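Hesdale Home Forum > Bedrooms and Linen > Storage and Making Up
Thread: Rolling a patchwork comforter at the foot vs. folding in thirds

gretness_row
Posted December 2, 2021

Bed is in a corner, two sides against walls. I strip and remake it once a week. The comforter is a patchwork print, full size, polyester fill, 86 inches on the long side. Folding in thirds leaves a stack that slides off the open side while I am doing the fitted sheet. Rolling it and pushing it to the far edge keeps it out of the way, but it will not stay straight and I get hard creases in the plain blocks.

Questions are whether rolling is worse for the fill than folding, and whether there is a better place to park it when there is only one open long side.

tmarlow26
Re: Rolling a patchwork comforter

Rolling is easier on the fill than folding. A fold puts all the bending on one line, and if you fold in the same place every week the batting thins there. A roll spreads the bend over the full length. The creases you see are in the shell fabric and will drop out overnight if the roll was not tight.

What is the mattress depth? If the fitted sheet is shallow you will be fighting the wall corners whatever you do with the comforter.

quiltbatt
Re: Rolling a patchwork comforter

Disagree in part. Rolling is fine on a table with two people. On a mattress, one person, from one side, you end up with a tight end and a loose end, and the tight end is where stitching goes first. I have repaired 7 of these for people at our guild and the popped seams were all near one end.

Take it off the bed. Chair, bench, top of the dresser.

gretness_row
Re: Rolling a patchwork comforter

Mattress is 10 inch, sheet is a deep pocket one from Narnside, so depth is not the problem. No chair in the room and the dresser is full. Current state, with the far side done:
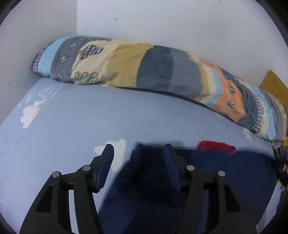

Category: Making Up / Corner Beds
Tags: fitted sheet, comforter, patchwork, wall side

The pale blue is the fitted sheet. The navy piece is next in line. You can see the roll curves instead of running parallel to the back wall, and the mustard block has the soft creases I mentioned. The orange part with the leaves fans out wider toward the bottom, so the bands are not lying square in the roll either.

tmarlow26
Re: Rolling a patchwork comforter

The curve is from starting the roll off square. The printed bands make this easy to check. Pick one band, lay it parallel to the mattress edge before the first turn, and look at it again after every second turn. If it has started to run diagonally, unroll and start over. Correcting it halfway just moves the skew to the other end.

Those creases would not worry me. I would call that a loose roll.

quiltbatt
Re: Rolling a patchwork comforter

The dark slate part past the orange looks more wrinkled than the rest. That is the sort of thing I meant by uneven tension. It may only be the shell, a photo will not settle it. Open it out and run your hand along the seams on either side of that section. If the fill feels the same on both sides you are fine.

Also, is it pieced or a printed top? If it is printed to look like patchwork there are no piecing seams to pop and most of my objection goes away. You would only have the channel quilting to watch.

gretness_row
Re: Rolling a patchwork comforter

Printed top. The gingham strips and everything else are one piece of cloth. Tag says Pop, no model name. Quilting lines are far apart. Fill feels even.

quiltbatt
Re: Rolling a patchwork comforter

Then roll it. I would still not store it that way between seasons. Loose in a cotton bag from April on, no straps.

Milagros Ñahui
Re: Rolling a patchwork comforter

I have the same corner layout. My order is:

Comforter rolled to the foot. Fitted sheet on the far wall corner first, then the near wall corner, then the two open ones. Top sheet next. Then unroll the comforter toward the head.

If you roll along the width, starting from the head end, it is already centered when it opens and you do not have to climb on the mattress to pull it over. Pull the bed 2 inches off the wall if the floor allows. It makes more difference than the roll vs. fold question.

tmarlow26
Re: Rolling a patchwork comforter

Two inches is not enough to get a hand down with a 10 inch mattress. I would say four, or put felt pads on the legs and swing the foot end out.

Milagros Ñahui
Re: Rolling a patchwork comforter

It is enough for a flat hand, palm to the mattress. I do it every week.

gretness_row
Re: Rolling a patchwork comforter

Floor is carpet so no felt pads. I will try two first. Starting the roll square took three attempts but the bands now run parallel – thanks for that. Leaving the thread open in case anyone has measured loft on a rolled vs. folded poly fill over a winter.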